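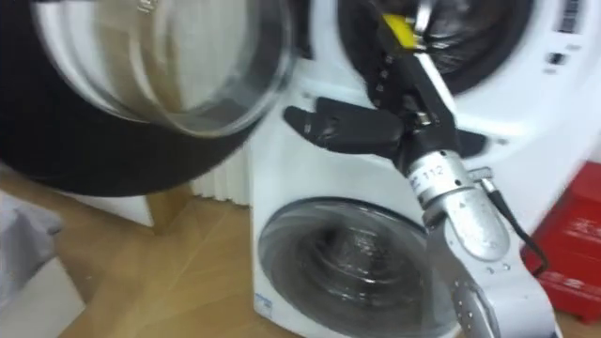
Photo: Travura

Progress report, Friday, June 27, 2003

The new ribbon mixer at Wirnidstead is running, and we're thrilled with it! Hellwig delivered the drum and drive on time, and the first 12 batches of dry feed came out evenly mixed, each in 11 minutes. Full loads are 500 kilos. One shaft seal leaked powder — Skuvby is sending a tougher one. Cleaning between recipes still takes us roughly 5 hours, so a wider access door is next on the list. We'd like to fit it in July.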